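How to Re-wax a Cotton Jacket at Home

By Eimear Mac Mathúna

If you have an old waxed jacket hanging by the back door, going pale at the elbows and letting the rain in at the shoulders, please don't give up on it! Re-waxing is one of my favourite jobs of the whole year. It's slow and a bit sticky, the house smells wonderful, and you end up with a coat that looks as though it has been places and is ready to go again.

I do mine in March, when the worst of the winter mud is over and I can spare it for a few days. My own jacket is a Firnari, bought second-hand in Sellbridge, and it has now been through this 6 times. Orla Scanlon taught me on her kitchen table and I've hardly changed a thing.

What you'll need

A tin of wax dressing made for cotton jackets
An old saucepan and enough water to come halfway up the tin
A clean cotton cloth or a soft sponge
A stiff brush
A hairdryer
Newspaper, and plenty of it
A wide wooden hanger

Check the label before you start. This method is for waxed cotton only. Nylon and breathable shells need a different product altogether, and wax will ruin them.

Cleaning first

Empty every pocket (I once waxed over a packet of mints and regretted it until summer). Brush off the dry mud, working down from the collar, then sponge the outside with cold water. No soap, no hot water and never the washing machine, as all of those strip out the wax you already have. Hang it somewhere airy and leave it overnight. It must be bone dry before you go any further, seams included.

Warming the wax

Stand the open tin in the saucepan of water and heat it gently until the wax turns clear and runny. That takes 5 minutes on my hob. Keep the heat low, stay in the room with it, and never put the tin straight on the ring. Use an oven glove to lift it out. 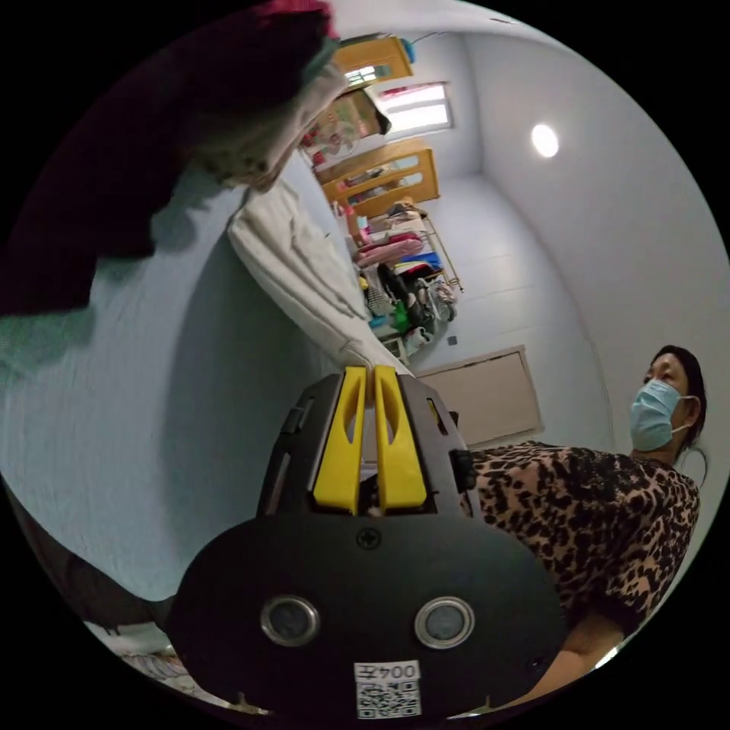

Seams come first when you pick up the cloth, and they deserve more patience than anything else on the jacket. Dip a corner in the wax, wipe off the extra on the rim, and press it well into the stitching along the shoulders, down the sleeves and round the pockets. Once the seams are done, move on to the panels, taking an area no bigger than your hand and rubbing in small circles. You want a thin, even coat. It helps to have a clear idea of how thin, so think of the narrow space between the two yellow fingers in the photo: a bead of wax that wide sitting on the cloth is far too much, and it will dry into a cloudy ridge. Smear it out until you can see the weave again. Keep wax off the corduroy collar, the lining and the insides of the pockets.

Using the hairdryer

Now for the bit I love! Set the dryer to warm and hold it a little way from the cloth, moving all the time. The dull, streaky patches melt and sink in, and the colour comes up deep and rich right in front of you. Wipe as you go – any wax that gathers in the creases will want spreading out again. If a patch still looks dry afterwards, add a little more and warm it once more.

Leaving it to settle

Hang the jacket on its own in a warm room for 3 days, well away from coats, curtains and pale walls. It will feel tacky at first and that's perfectly normal. For the first few outings keep it off car seats too. My friend Nuala Heffernan has cream ones and still brings it up.

Between waxings

Elbows, cuffs and shoulders wear through first, so keep what's left in the tin and touch them up whenever water stops beading. Mine gets a quick going-over in October and that sees it through to spring.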